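Ticket 837: Bundico two-finger gripper loses fleece on lift, wrist camera exposure suspected

Status: closed, with one item carried over
Opened: Wed 27 February
Area: cell B, soft goods bench
Equipment: Bundico parallel gripper, Samgate compact arm, Rireo wrist camera, Baptista controller (firmware build 2654)

Summary

During the gripper comparison, the Bundico unit drops folded fleece on a large share of lifts. The gripper it is being compared with, our older three-finger unit, does not do this on the same cloth. The drops come in two kinds, and for the first two days they were logged together, which made the results hard to read. They are now logged separately as below.

Type A: fingers close on the cloth, arm lifts, cloth slides out within the first part of the move.
Type B: fingers close beside or above the fold and lift with nothing in them. The controller reports a good grasp in some of these cases.

Type B was first put down to bad hand-eye calibration. That was wrong, see step 4.

Test set-up

Arm speed limited to 50 per cent for all runs. Same start pose for both grippers. The test articles are fabric pouches with mesh and fleece panels and bound edges, chosen since they put several surfaces close together: open mesh, fuzzy pile, flat binding and stitched seams. Grip force is set as a percentage of the Bundico's rated maximum, not in newtons, so the numbers cannot be carried over to the three-finger unit.

The camera sits at the wrist and looks past the fingers. At approach distance the near cloth is slightly soft in the image, and the sharpest part falls a little beyond it. This matters for steps 3 and 5.

Step 1. Check the mechanical side

Finger screws checked with the torque driver, all within limits. No play at the coupling. Finger travel measured open and closed, matches the data sheet. The left pad had a thin film of lint across it. Cleaned both pads with alcohol and let them dry before the next run.

Result: Type A drops slightly fewer after cleaning, then back to the earlier level by the end of the session. The pads pick up pile from the fleece quickly. Type B unchanged.

Step 2. Grip force

Raised the force setting in small increments. At low settings the fingers hold the outer layer of a fold and leave the inner layer behind, and the outer layer then slips. At higher settings both layers are held. Above a certain point the fingers flex and the tips splay, so the contact area goes down again and the cloth is held only at the back of the pads.

Result: there is a usable band, narrower than expected. Setting fixed near the middle of that band for all later runs. Type A drops reduced but still present. Type B unchanged.

Step 3. Camera focus and exposure

The Rireo camera was in automatic exposure. With bright light from the left and above, the pale mesh washes out while the blue fleece keeps its full colour. The segmentation on the Baptista controller copes well with the fleece under these conditions. It does much less well with the light mesh, and the outline it draws there wanders from one grab to the next.

The grab below is from an approach to a pouch. Note the weave: on the cream side it is crisp near the middle and goes soft towards the top right, and on the yellow side it loses brightness detail towards the left edge. The black binding is the most dependable boundary available to the software. The large fold of fleece is close to the lens and its edges are soft.

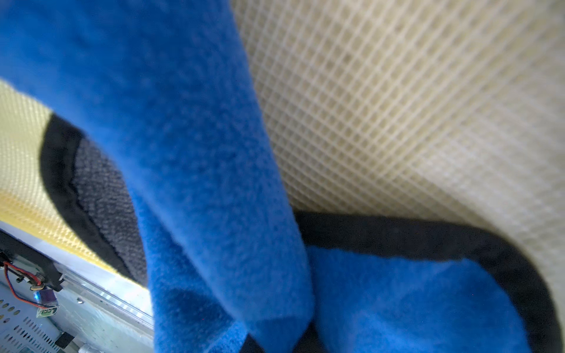
Step 4. Calibration

Ran the hand-eye routine three times with the board in the usual position. The residuals agreed with each other and with the values stored in December. Moved the board to the far side of the bench and repeated. No meaningful change.

A touch test was then made with a pointed tool in place of one finger pad. The tip arrived where the controller said it would. Calibration is therefore ruled out as the cause of Type B.

Earlier note in this ticket ("recalibrate and retest, likely cause") should be disregarded. It has been left in the history.

Step 5. Grasp point selection

With calibration cleared, the grasp candidates were saved and looked at one by one. In the Type B cases the chosen point was close to the edge of the fold, where two surfaces of the same blue lie near each other with a dark gap between them. The planner appears to merge the two panels into a single region and puts the grasp point in the middle of the merged shape. That point is not always on the raised fold.

The false "good grasp" reports have a separate cause. The Baptista controller decides that something is held if the fingers stop short of fully closed. The default threshold was 3 mm, carried over from the profile for rigid parts. Lint on the pads and a badly set zero for the finger position together were enough to produce a stop reading above the threshold with no cloth present. It also works the other way: a single layer of thin mesh can be held and still be reported as empty.

Changes made:

Finger position zeroed again after cleaning the pads.
Rigid parts profile replaced with the soft goods profile.
Automatic exposure switched off, exposure fixed at a value that keeps some detail in the pale mesh.
Minimum distance from region edge to grasp point increased.
Region merge across dark gaps disabled.

Result: no false "good grasp" reports in the runs that followed. Type B drops now rare. When they do occur, the approach is from the left and the mesh is overexposed in spite of the fixed setting.

Step 6. Pad material

Two pad sets tried on the Bundico: the smooth pads it was supplied with, and a ribbed silicone set cut to the same outline. The ribbed pads hold folded fleece better and are less affected by lint, as the pile collects in the grooves and leaves the ridges fairly clean. On the open mesh they are worse. The ridges catch in the weave on release, and the cloth is dragged a short way when the fingers open.

A slower opening speed reduces the dragging. It also lengthens the cycle, though not by enough to matter at this stage of the comparison.

Comparison so far

Bundico, smooth pads: acceptable on mesh and binding, poor on folded fleece. Needs frequent cleaning.
Bundico, ribbed pads: good on folded fleece, acceptable on binding, drags mesh on release.
Three-finger unit: good on folded fleece at any setting we tried. Too wide to reach in next to a seam, and it blocks a large part of the camera view when closed. Heavier, so the Samgate arm settles more slowly after each move.

The three-finger unit looked clearly better in the first two days. Part of that difference came from the wrong profile on the controller, which affected only the Bundico because the other gripper has its own grasp sensor and does not use the threshold. Results from before the profile change should be left out of the comparison table.

Remaining issue

Overexposure of light mesh on approaches from the left. Fixed exposure is a compromise and does not hold over the full range of wrist angles. Options are a diffuser on the left-hand lamp, or exposure set per approach direction in the controller. The diffuser is cheaper and will be tried first – the per-direction setting needs a change to the planner scripts and would have to be repeated for every new pose.

Carried over to a separate ticket under lighting, cell B.

Actions

Soft goods profile saved as default for cell B. Done.
Ribbed pads left on the Bundico. Done.
Pad cleaning added to the start of each session. Done.
Repeat the mesh runs with ribbed pads and slow opening. Open.
Order second set of ribbed pads. Open.

Closing note

Root cause of Type B: region merging in the planner, made worse by automatic exposure. False grasp reports: wrong controller profile and finger zero. Type A is mostly a matter of pad surface and lint – force plays a smaller part once it is inside the usable band. Reopen if false grasp reports return with the soft goods profile active.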